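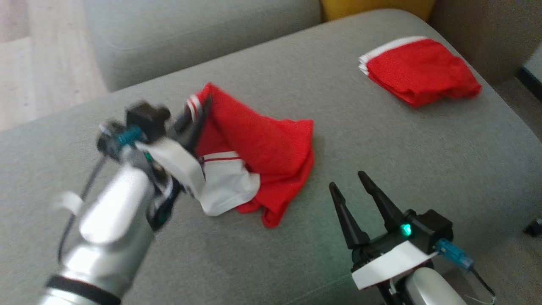
August 2021 | Kamonchanok Suksawat
5 min read
Print | E-mail

3.2 Student Data Collection

Demonstrations were recorded by 13 students enrolled in the robotics project course at Norkemthorpe. Each student completed a training session of 205 minutes before any of their recordings were admitted to the set. Training covered homing, gripper force limits, and the stop procedure. Students worked in pairs, with one operating both arms and the other logging the outcome and resetting the garments.

The task was to fold a garment on a soft, uneven surface using two parallel grippers. Figure 2 shows the work area from the head camera, with a sofa seat as the folding surface and two red garments with white trim on it. The left gripper holds the nearer, crumpled garment near a striped band, and the right gripper is open. The second garment lies folded farther back on the seat.

Figure 2. Head camera view during a folding trial.

The final set contains 3,738 episodes. Episodes were rejected if the operator released a grasp by mistake and did not recover it within 15 seconds, or if the log entry was missing. Rejected episodes were kept in a separate directory and are not used in Section 4.

Two control interfaces were compared. The Tamura interface maps the operator's wrist pose directly to the gripper. The Lorard interface adds a low-pass filter, which reduced jitter at the cost of a visible lag. Students were assigned to one interface in November and did not switch. Labels were checked with the Coughlan script, described in Appendix B.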